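### 4.2 House rules for scoring a placement

I'll admit we wrote our first rulebook in an afternoon, and it showed. Two of us at Homent scored the same 11 simulated episodes and disagreed on six of them, mostly over what "on the tray" means. So we borrowed the layout of our Stavora safety checklist (one rule per line, no adjectives!) and started over.

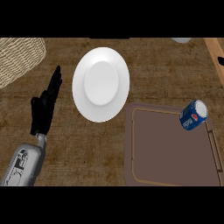
**Figure 2.** Tabletop task in simulation, with the hand open and clear of the plate.

Our contact rule is the one I'd fight for. An object counts as placed only if its whole body sits inside the raised lip of the target, and a scorer can't round up just because it looks close. The Pepsi can in Figure 2 lies on its side with the lid end past the tray's inner border line, so under the rule it gets a "partial", even with most of the tray free. We rescored all 2613 episodes this way in May, and the arguments pretty much stopped.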